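Home | Ask the community | Topics | Sign in

Filed under: Kitchen & Appliances > Robots and smart home

Can any robot work an ordinary microwave yet?

Posted by draughty_landing, 01/07/2021

My mum is 84 and has bad hands. She can manage most of her kitchen but the microwave door defeats her, and so does getting a hot plate out. My brother has got it into his head that we should hold off paying for someone to come in at dinner time because "there'll be a robot for that by Christmas". He has been watching clips. I think he's dreaming, but I've been wrong about gadgets before. Is there anything on sale that can put a plate in, shut the door, set the time and bring it back out?

Hers is the plain sort with a push button at the bottom to open the door. 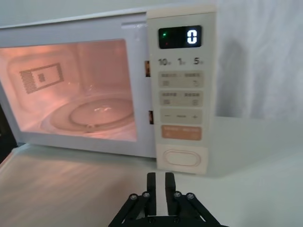
She's in Amcombe, so not exactly handy for a service engineer if the thing falls over. Budget is whatever my brother says it is this week.

Senan Mulligan

No. Nothing you can buy, and I'd be wary of anyone who says otherwise.

I fitted kitchens for years and then spent 3 of them at Duggan, looking after packing machines. Those were brilliant at one job, with the box in the same place every time. Move the box a hand's width and you had me out with a spanner. A kitchen is the box moving all day long.

People think the buttons are the hard part. They aren't, much. A flat panel stays put and a jab is a jab. The door is worse. On a push-button one you have to press low down on the right, then get hold of the door and swing it without dragging the whole oven across the worktop. Then there's a plate of gravy to lift over the lip, and it has to stay level.
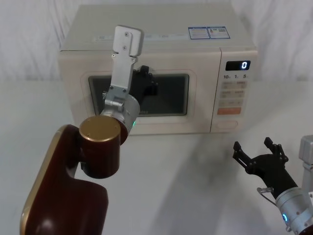

When you watch a clip, look for three things. Is it speeded up? Is there a cut between the door opening and the food coming out? And is someone out of shot working the arms by remote control? If the clip doesn't say, assume yes to the lot. I'd also want to see it done with soup, on a Tuesday, with a tea towel in the way.

Get the person in at dinner time. Your mum might like the company as well.

PollyD_Zotden

Bit harsh above. My nephew says they're coming on fast and two arms is a lot better than one. But I wouldn't wait for it either. Have you tried a microwave with a pull handle instead of the button? We got one for my dad and looped a strip of webbing through it so he could hook his wrist in. Cost next to nothing.

kettle_on_again

We had a Drada voice plug for the lamps, works fine. No idea about robots sorry.

Related threads
Microwave turntable squeaks when it goes round (4 replies)
Easy-open doors for arthritic hands (309 views)
Robot vacuum keeps getting stuck on rug fringe (2 replies)
Is a talking microwave worth the money?

Back to top | Next thread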